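Planning the Spend: Week 6 notes
Equipment budgets for a small pick-and-place cell (ball into cup, sim first, then bench)
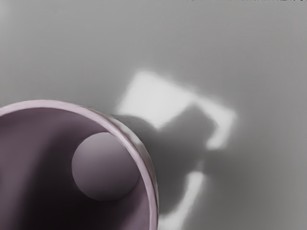

Petronella Lekota, after last term's version of this lecture: the budget half should come before the hardware half, people fall in love with an arm and then make the numbers fit it. Fair. So the order is flipped this year, and the arm comparison moves to week 7. Read the Lakura spec sheet before then.

Notes are rough. Slides go up after class, room is Meijer Hall as usual.

1. What we are pricing

Running case all term: one light sphere, one open cup with a wide mouth, flat table. Pick the ball, put it in the cup, let go. Boring on purpose. You'll do it in simulation first, and the same task on the bench in the second half.

Before any shopping write the task down in one paragraph. What is the object, how big, how heavy, where does it start, where does it end, how often, who is standing near it. If you can't fill in one of these put a question mark and move on. The question marks are your risk list later (section 6).

Note on fit. When the ball is big compared to the cup mouth, the fingers have to go somewhere too. Finger width on both sides + ball diameter vs. opening. If that doesn't work you release from above the rim and let it drop. Changes the gripper you buy, maybe saves you money, maybe gives you a ball rolling across the floor. Decide which BEFORE asking for a quote.

2. The four buckets

Capital: arm, gripper, controller, table, mounts.
Recurring: software seats, service plan, calibration, insurance if your site charges it back to you.
One-time labor: install, wiring, safety check, training.
Consumables: finger pads, cables, tape, test objects. Cups too. Buy more cups than you think.

Most student budgets from last year had a very nice bucket one and nearly nothing in two and three. Then install shows up and there is no line for it. Purchasing won't let you slide money between capital and labor at most places, you have to go back and ask. Takes weeks.

Freight: put it on its own line. Don't bury it in the arm price, you'll want to compare arms later without it.

3. Worked numbers

Assume the arm is already in the lab (ours is, a Lakura on the long bench). So this is an add-on budget to get from "arm" to "working cell".

Trivier gripper kit, fingers and mounting plate included: $1,915
Otimix simulation seat, one term: $265
Installer, $300 a day, three days: $900

Total $3,080 before tax, freight and contingency.

Copy these down, they are the class prices and everybody uses the same ones in homework. Don't go find a better deal online, I can't grade that.

Things to notice:
- Gripper is the biggest line even with no arm in it. People are always surprised.
- Labor is more than three times the sim seat. If more work in sim takes one day off the install, that day already pays for the seat, $300 against $265, with $35 left over. Thin margin. Two days and it's easy.
- The seat is per term. Cell runs two terms, you pay twice, and then one saved day doesn't cover it. Say how long you need it.

Question from the back last time: can you just skip the installer. You can, if someone in the group has done the wiring before and your safety office signs off on it. Then their hours go in the budget at whatever rate the department uses. Free labor isn't a line item. Write the hours.

4. What simulation buys you, and what it doesnt

Good for: reach, layout, cycle time to a first guess, whether the release height makes sense, where a camera could go, finding out the table is too small. All of it before a purchase order exists.

Weak for: contact. Friction, bounce, a ball settling against the wall of a cup. The sim will give you an answer and the answer depends on parameters somebody typed in. Find out who typed them. Change them up and down and see if the result moves, if it moves a lot then your budget needs a bench test line.

Lighting is its own headache. If you are using vision to find the ball, and the ball and the cup are close in color, you have a contrast problem and it has a price. Options:
- paint or swap one of the objects (cheap, if the customer lets you)
- better lights, a shade over the table
- depth sensor in place of plain color
- more training images, meaning somebody's hours

Hard shadows and bright patches on the table count too. Try them in sim, move the light, watch what the detector does. Then price the fix that worked. Last year two groups priced a depth sensor and never tried moving the lamp.

Sim hours are labor. Log them.

5. Quotes

Ask for three where you can, for the gripper you may only get one since the mounting pattern has to match the arm. One is OK if you write down why. Purchasing calls it sole source, there is a form.

Every quote needs to say:
part number and revision
what's in the box (fingers? cable? plate?)
lead time, in weeks, from the day of the order
how long the price holds
warranty, and who pays return shipping
software: is the seat tied to a machine or a person

That last one matters. Seat tied to a machine, machine dies, you are on the phone in July with no one answering. Ask.

Lead time goes on the schedule, not only in the quote folder. Draw it as a bar. Installer can't start until gripper arrives, gripper can't be ordered until the fit question in section 1 is settled, fit question is settled in sim, sim can't start until the seat is active. So the smallest line in the budget is the first one you need approved. Send it in early, by itself if your office allows it.

6. Contingency

Go back to the question marks. For each one:
what would we have to buy if the answer is bad
what does it cost
how likely, low / medium / high

Add up the mediums and highs. Compare against a flat percentage if your office uses one. If the two are far apart, write a sentence about it. A contingency with a list behind it gets approved, one with a bare percent gets cut in half in my experience.

Example for our cell. Fingers too wide for the cup with the ball in them: new fingers, medium. Detector loses the ball under the afternoon light: shade or lamp, high in that room (windows). Installer needs a fourth day: another $300, medium. Arm can't reach far side of table: low, we checked in sim.

Do NOT hide contingency inside other lines. Reviewers look for round numbers, and once they find one padded line they go through all the rest.

7. Buy, borrow, wait

Borrow when: you need it under a month, it's standard, and lender has a spare.
Buy when: it touches the part. Grippers and fingers get modified, nobody wants them back drilled.
Wait when: the task paragraph still has more than two question marks in it. Really. Spend on the sim seat and hold the rest.

Resale is close to zero for grippers in our case, treat as spent. Arms hold some value, more on that in week 7.

End of life: somebody has to remove it. Few budgets have this. One line, even if it's a guess and labeled as one.

8. Putting it on one page

The reviewer reads one page. Top: task in two sentences. Middle: table with the four buckets, totals, what is one-time and what comes back every term. Bottom: schedule bar and the risk list with prices. Everything else is an appendix.

Put the ask in the first line. Amount, and date you need it by. I got a page last year where the total was only on the back.

Pictures from the sim are fine on the page, one at most, small. Reviewers want to know what the cell does. They don't need your render settings.

Homework (due at start of next class, paper or upload)

a) Task paragraph for ball-into-cup with at least two honest question marks.
b) Redo the section 3 numbers for two terms, with one installer day saved by sim work. Does the seat still pay for itself? Show it.
c) Schedule bar for the add-on budget. Mark the order that has to go first.
d) Pick one vision fix from section 4 and write the three lines you'd put in the budget for it. Leave the price blank if you don't have one, but say who you'd call.

Group work OK on c, the rest alone. Otimix logins go out by email this week, check spam. If yours doesn't work see me before noon, after that I'm in the lab and won't see messges.

Next time: Lakura arm sizes, payload with gripper attached (subtract it!!), reading a reach chart.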